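Does Sugar Really Make Kids Go Wild?

You have heard it at every birthday party. The cake comes out, the kids start running in circles, and some grown-up shakes their head and says, "It's all that sugar."

Lots of people believe this. Lots of people believing something doesn't make it so. Let's be picky and ask: how would anybody know?

What sugar does in your body

Sugar is a kind of food called a carbohydrate. Bread, rice and potatoes are carbohydrates too. When you eat them, your body breaks them down into a very small sugar called glucose. Glucose travels in your blood and your cells use it for energy.

So far this sounds bad for us doubters. Sugar gives energy, energy makes you run around, case closed?

Slow down. "Energy" has two meanings. One is fuel, like gas in a car. The other is feeling bouncy. A car with a full tank doesn't drive itself out of the garage. Your body also has a helper called insulin that moves extra glucose out of your blood and stores it for later.

How scientists checked

Say you give 10 kids cake and they get loud. Was it the sugar? Maybe it was the balloons, the games or the cousins they only see in August. You can't tell, because you changed too many things at the same time.

A fair test changes only one thing. Researchers gave some kids drinks with real sugar and other kids drinks with a sweetener that has no sugar in it. The kids didn't know which they got. The people watching them didn't know either. This is called a blind test, and nobody has to wear a blindfold.

When scientists put many of these tests together, the sugar kids and the no-sugar kids acted pretty much the same.

Then somebody tried a sneaky one. Parents were told their kids had just had sugar. The kids hadn't had any! Those parents still said their kids were more hyper than other parents did. They saw what they expected to see. Grown-ups do this. So do you, and so do I.

Try it on a claim of your own

Next time someone tells you what a food does, ask: Compared to what? Did anything else change? Did the person checking already know the answer they wanted? 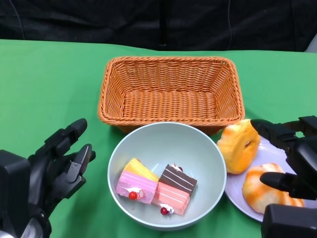

Two slices of toy cake in a bowl. No sugar in these!

Does this mean you can eat cake all day? Nice try. Bacteria in your mouth turn sugar into acid, and acid wears away your teeth. Too much sugar can also crowd out foods your body needs – beans, fruit, eggs, all that. Those claims have been tested as well, and they hold up much better than the party one.

And don't just believe me. Scientists keep testing, and a few kids might react in ways a small study would miss. If a good new test comes along, this page should change.

Words to know
Glucose: a small sugar your cells use as fuel.
Insulin: a chemical messenger that helps move glucose out of the blood.
Blind test: a test where people don't know who got which thing.

Written by Jozefína Mikuš. Last checked 26 October 2024.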